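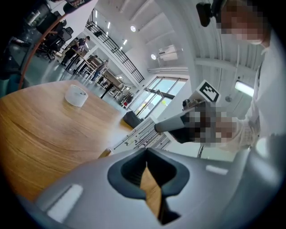

Stefaniia Hordiienko reckons we will all be supervising by March, and that supervising is what they call it when you do the same job but get blamed for two sets of hands. She told me this at the coffee machine before I had put my bag down. I wrote it on my palm so I wouldn't lose it, and then washed my hands before lunch like a fool, so that may not be word for word.

4 August 2023. Long day, sore wrists.

I used to pack orders. I was good at it, in the way a person gets good at something after years of nobody watching. Now Vadine wants to know how I pick things up. They have never wanted to know anything about me before, including my last name, which still has an extra L on the locker. So I stand at a table with a gripper and move a cup, and set it down, and move it again, and the gripper remembers all of it. My grandmother would have called that playing house. The form calls it a demonstration.

Today's target was 200. I got 2 thrown out before the first break, both for "hesitation." I was hesitating because I had an itch. I asked if the robot would ever itch and was told to put that in the feedback box, so I did, and signed it.

What I notice most is how it follows me home. Tonight I picked up a spoon and caught myself doing it slowly, from the side, with a clean approach. Then I stood there in my own kitchen waiting for the go-ahead to release. I have eaten soup for my whole life without an approach.

The pay is better, I'll say that. Also I sit down more, and my back has stopped sending me letters. But the talk has changed. On the packing line we talked all day, mostly garbage, who was getting divorced and whose truck was for sale. Now talking makes you look away, looking away makes you hesitate, and see above. I found out at lunch that Weerasinghe had his second baby three weeks ago. On the line I would have known before his mother did.

The afternoon meeting was about Rutix, which is the software that grades us. Our group stands at 751 accepted, and there was clapping. Weerasinghe asked what happens to the packing jobs once the thing can pack. The answer went on for a good while and had the word "journey" in it. Stefaniia drew a small coffin on her agenda and slid it over to me. I added handles.

I don't hate it. I'd like to, it would make for better dinner conversation, but there's something nice about having someone decide the way I put down a cup is worth keeping. I just wish they'd asked about the tape gun. I'm an artist with the tape gun.

Need to call the dentist. Need to buy wrist cream, the green kind. Take the handouts out of the car before they melt into the seat with the last ones.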